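Biphasic sleep, one month in

I have been sleeping in two halves since the start of May and I am enjoying it far more than I thought I would!

It began with a second-hand book. I found it in Horrocks, the shop by the canal with the leaning shelves, and it had a long chapter on how people in this country used to go to bed. The idea is that plenty of them had a first sleep and a second sleep, with a wakeful hour or so in the middle when they said prayers, talked, saw to the fire or just lay there thinking. The author quotes a household diary from 1679 in which a farmer gets up "after my first sleepe" to look at a cow, and writes it down as if it were the most ordinary thing in the world. I read that bit three times. I have been waking at two in the morning for most of my adult life and treating it as a fault in the machinery, and there was this man with his cow, perfectly content.

I do know that historians argue over how common it was, and that one farmer is one farmer. I'm not claiming we are all meant to sleep this way. But I wanted to try it.

So, the routine. I go up at half past nine, which felt absurd for the first week (it was still light, and next door were having a barbecue). I wake somewhere between one and two. I don't set an alarm for this, my body does it very reliably by itself, thank you. Then I get up, properly up, with socks on, and I stay up for an hour or a bit over. Then back to bed until half six.

The rule I gave myself was no phone and no big light. I have a little amber lamp on the landing and another in the kitchen, and they are enough to read by if I hold the book close. I've read more this month than in the whole of last winter. I've also written letters, mended a cardigan, and sat on the back step listening to a hedgehog make the most enormous racket under the currant bushes.

What has surprised me most is the thinking. I don't mean clever thinking, I haven't solved anything. But the things that used to go round and round at two in the morning when I was lying flat and cross don't seem to go round when I'm sitting upright with a cup of something. They come up, I look at them, and quite often I get bored and go back to the book. I'd love to know why. There was a small survey mentioned in the sleep newsletter I get, Nanus, where 400 people who wake at night were asked what they did about it, and most of them said they stayed in bed and tried to force it. Well, that was me for twenty years.

I've been keeping a record too — a paper one, a column for each night with the times and a mark out of ten for how I felt at lunch. The old me averaged a five. I have had a run of sevens and eights and one glorious nine, though that was also the day the Cokum walk was dry from end to end, so sleep may not deserve all the credit.

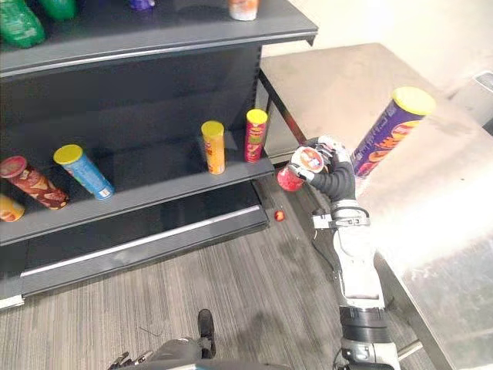
Now for the less rosy side. Evenings are the problem. Friends eat at eight, films start at half past, and I turned into a pumpkin at my own sister's birthday. I've decided that twice a week I can go to bed at a normal hour and take whatever sleep turns up, and so far it hasn't upset things much. The second sleep gets shorter and I'm a bit slow over breakfast.

The other thing is hunger. I was ravenous in the middle of the night for the first ten days! I tried toast, which woke me up too much, and then a small bowl of porridge, which was lovely and sent me off like a baby. Half a banana does nearly as well. Tea has to be the herbal sort, I learned that the hard way and saw the dawn come up over the garages.

A reader wrote to ask whether it would work with small children in the house. I have no idea, but I suspect you are doing it already, only in more pieces. Someone else asked about shift work and I'd be very wary of giving any advice there — please talk to somebody who knows.

I'm carrying on through the summer and I'll put the lunch scores up when I have 100 of them. Next on the pile is the Altoveck book on dreams, all 185 pages of it, and I'm saving that for the middle of the night.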